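Home | Contents | Chapters | Glossary | Teacher resources | Log in

We use cookies to remember your place in the book. Accept | Manage settings

Chapter 3
Choosing a Gripper Kit: The Skodeck Wrist Set

Before you start

In the previous chapter you learned how an arm moves its wrist to a point in space. In this chapter we look at what happens at the end of the wrist, and at how a small workshop or school can choose a kit to put there. We use one kit through the whole chapter, the Skodeck wrist set from the maker Skokora, and we compare it in some places with the older Quansah gripper. The reader doesn't need to own either of them. The exercises can be done with any two-finger gripper that has a camera near it.

3.1 What is in the box

The Skodeck set comes as one carton. Inside are the gripper body, two finger plates, a small camera with its bracket, a cable to the arm, and a bag of screws and spacers. The printed guide has 44 pages, and it is clear enough, although the drawings of the cable path are too small. The gripper and bracket together weigh 345 grams. This number must be subtracted from the load which your arm can carry, and students forget it very often. If the arm is rated for a light load, you may find that there is not much left for the object itself.

The kit is sold without the arm. The seller, Trarkero, offers a version with a mounting ring already fitted, and for a beginner we recommend this one. To fit the ring yourself you need a torque driver, and the guide mentions this only near the end.

3.2 The view from the wrist

A camera at the wrist travels with the fingers. It sees the work from close by, and the fingers stay in its view, so the program can compare the position of the fingertips with the position of the object. The price for this is that the camera sees only a small area at one time. It also sees the gripper's own shadow, if the lamp hangs in the wrong place.

It is good to begin every session with the fingers open above a plain surface. With no object between the fingers, you can judge the colour of the background, the strength of the shadow and the cleanliness of the work area.

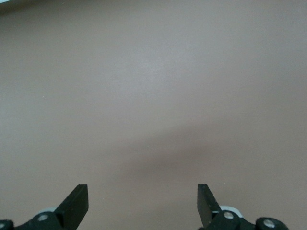
Figure 3.1 Wrist camera view over a plain beige surface, fingers open. Note the soft shadow between and above the fingertips.

Look at the shadow in Figure 3.1. It has no sharp outline, and it is darkest a little to the right of the centre. A program which searches for dark areas may take such a shadow for an object, and a program which searches for edges will usually ignore it. The tiny pale specks are a different problem. They are probably dust, and they hardly stand out, but a very sensitive setting can still report them. The detection software in the Skodeck set lets you choose the smallest size that counts as an object. We think the factory value is too low for an ordinary workshop.

3.3 Flat fingers and parallel linkages

Each finger of the set is a flat black plate, carried by a linkage of arms and joints. A parallel linkage keeps the plate at the same angle while it moves in or out. For boxes and blocks this is useful. For round objects a flat plate is less good, and Skokora sells soft pads separately — we would prefer to find them in the carton.

Evelien Vermeulen, who tested the set for this chapter, opened and closed the gripper 233 times with a foam block before she tightened any screw again. Her notes praise the quiet motor and complain about the cable, which pulled on the bracket when the wrist turned far to the left. A longer cable can be ordered.

Exercise 3.1
Open your gripper above a plain surface and save one picture from the wrist camera. Move the lamp, then save a second one. Describe in your own words how the shadow has changed.

Exercise 3.2
Find the rated load of your arm and subtract the weight of the gripper and bracket. Write down three objects in your classroom which the arm could still lift.

In the next section we mount the set on the arm and run the cable.

Related sections
Moving the wrist to a point
Mounting the bracket and running the cable
Comparing the Skodeck and Quansah grippers
Lamps and shadows in the work area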